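How to Reset a Messy Freezer in 30 Minutes

I love this job! A freezer with clear drawers is so easy to live with once you've emptied it and started over — you can see what you have before you even pull anything out.

What you need
A cooler bag, two dish towels, warm water with a little baking soda, masking tape and a marker.

Step 1: Empty everything
Pack the food into the cooler bag, frozen veggies around the outside, meat in the middle. Toss anything you can't identify (I found a bag of Olvera corn that had turned into one solid brick).

Step 2: Wash the drawers
Let them warm up on the counter first, because cold plastic can crack under hot water. Get the towel right down into the ridges on the bottom, where the crumbs hide, then dry them really well.

Step 3: Wipe the walls and the door
Run a damp cloth along the door seal and every ridge of the liner. Keep the vent slits at the back clear.

Step 4: Slide the drawers in and start loading
Top drawer all the way in, lower one pulled out toward you, door wide open so nothing catches. Start with one small thing and build from there! 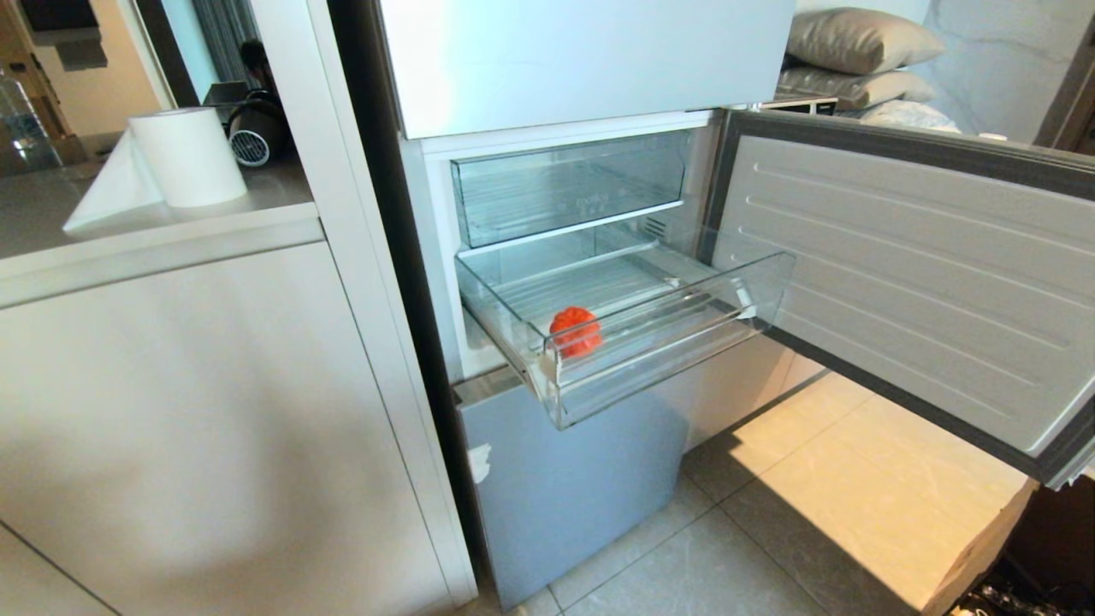

Step 5: Label and close up
Fruit and veggies go low, bread and leftovers up top. Date the bags with tape, shut the door and leave it closed for 3 hours.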